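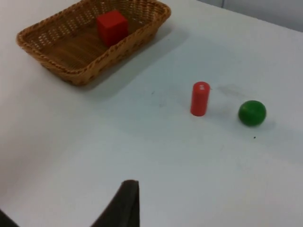

Photo: Alistair Hepburn / Gauthier Robotics Laboratory, Prasbridge

Figure 2. Wrist camera view of the tabletop sorting task, with the red cube in the basket and the red cylinder and green ball on the table.

3.2 Recording and labelling rules

All trials at the Prasbridge site were run under a written protocol, referred to here as the Dondurel rules. The rules cover three matters: how the table is set, what the operator may touch during a trial, and how the final state is labelled. They were drafted after a pilot in which two labellers, working from the same recordings, disagreed on the outcome of 81 trials. Most of those disagreements came from objects resting on or against the rim of a container.

Under the rules, an object is labelled "inside" only if it rests on the floor of the basket. Height above the rim is not considered. The cube in Figure 2 rises above the far rim from this viewpoint and is still labelled "inside". The cylinder and the ball are labelled "outside". An object held up by the rim is given a third label, "supported", and the trial is kept in the set but left out of the success rate.

Colour alone is not accepted as an object name. The cube and the cylinder are both red, so an instruction such as "pick up the red one" has two valid readings. Each instruction must name the shape, and may name the colour as well. Instructions that failed this check were rewritten before the trial and the original wording was kept in the log.

The tabletop is wiped at the start of each session, but small marks and specks are allowed to remain and are never edited out of the recordings. We found that labellers who were told to expect them stopped flagging them as objects. Shadows are treated the same way. Lighting may be changed between sessions – never within one.

The operator must keep both hands off the table from the start of recording until the arm has been stopped. If an object is moved by hand in that period, the trial is marked void and its number is not used again. Void trials are reported with the others. Of the 446 trials recorded for this study, 3 were void.

Wrist camera recordings are stored uncropped, with the gripper fingers left in view. Earlier releases of the Trillimness set had the lower part of each picture trimmed, and this made it hard to judge how far the fingers were from an object at the moment of contact. Any trimming for training is now done on a copy – the stored recording stays as it was made.

Contact: Gauthier Robotics Laboratory, Prasbridge | © August 2025 the authors | Back to top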